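Forkedon council to rule on what counts as bedding

April 24, 2019

Residents of Forkedon who have been waiting to learn whether a throw is a blanket will have to wait a little longer. The council put off its decision last night, after 51 minutes of debate that took in cushions, valances and, for reasons the minutes may one day make clear, bath mats.

The question comes from the new textile drop-off at the Mangundap Street depot, which opened in November and takes clean bedding free of charge. Anything that isn't bedding costs $8 a bag. The rules were written on a single sheet of paper and did not foresee the decorative throw, which spends its life on a bed without being required to keep anyone warm.

Suryani Pelupessy, who runs the depot, told councillors her staff were having the same argument at the counter several times a day. "People get quite heated," she said. "They tell me it's been on the bed for years. I say so has the cat."

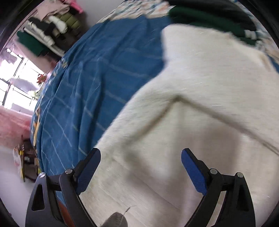
Throws have become the sticking point mainly through their own popularity. Sturkis, the homewares shop on the main street, has had them in the window all summer, and a good many households now own at least one that has to be taken off every night and put back every morning. The usual arrangement is a plain or checked duvet underneath and something white and fluffy heaped over it, with a fold or two across the middle that may be styling or may be somebody running late for work. Under the current sheet, the blue checked layer goes in the bin for nothing and the shaggy one is eight dollars.

Councillor Arif Liem moved that anything found on a bed be treated as bedding. The motion failed when a colleague asked about laundry, and then about teenagers.

A second proposal, to judge items by size, did better until it was pointed out that the depot doesn't own a tape measure. Council approved the purchase of 2.

The drop-off cost $2186 to set up and has so far stayed within its budget, a point Ms. Pelupessy made twice. She has asked for a decision before the cold weather, when residents tend to get out the heavy blankets and get rid of whatever was on top of them.

Until then, throws will be charged at the full rate. Bath mats are not accepted at all. Residents with questions can call the depot on Jestbridge Road, where the bedding line is answered mornings only, or stop by the Mangundap Street counter and join in.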